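Winter jacket swap: sorting and folding in February

The clothing swap at Tolton Hall takes in coats, sweaters and sportswear through the end of February. Last winter we handed out 300 pieces, and the shelves in the back room were full by the second week. Space is the same this year, so we are asking everyone who brings clothes to fold them before they arrive.

Wash everything first and empty the pockets. Close zippers and snaps. Sweaters and tops should be folded in thirds lengthwise, then in half from the bottom up. Anything on a hanger will be taken off it, and the hangers go home with you.
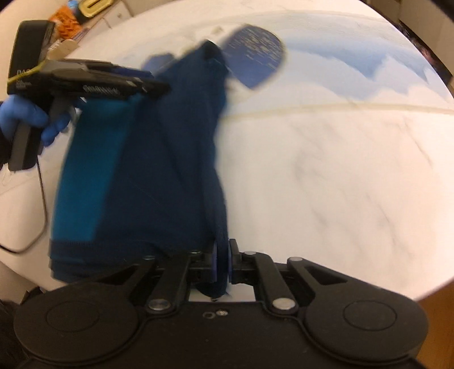
Navy and teal, on the marble-patterned tabletop.

Clothes made from two colors of fabric go by the larger color. Dark blue with a lighter panel goes in the dark blue stack, even if the panel ends up on top once the piece is folded. Last year these were spread over several shelves and people looking for a matching set gave up.

Check the bottom hem and the cuffs while the piece is laid out flat. Ribbed hems hold lint and sometimes a loose thread, which can be snipped. Small repairs are fine to bring in undone. Silvia Šimek has offered to mend on the spot from 11 until the hall closes for lunch, and she has thread in most dark colors. She can't replace long zippers.

Children's sizes are kept apart from adult sizes, on the shelves nearest the door. Please pin a slip of paper with the size to anything that has lost its label. Radek Sokol has slips and safety pins at the front desk.

We still need winter gloves, in pairs, and snow pants for ages six to ten. We have enough scarves. Bags of more than 21 pieces should be arranged with Oľga Čierny ahead of time so there is room to put them down.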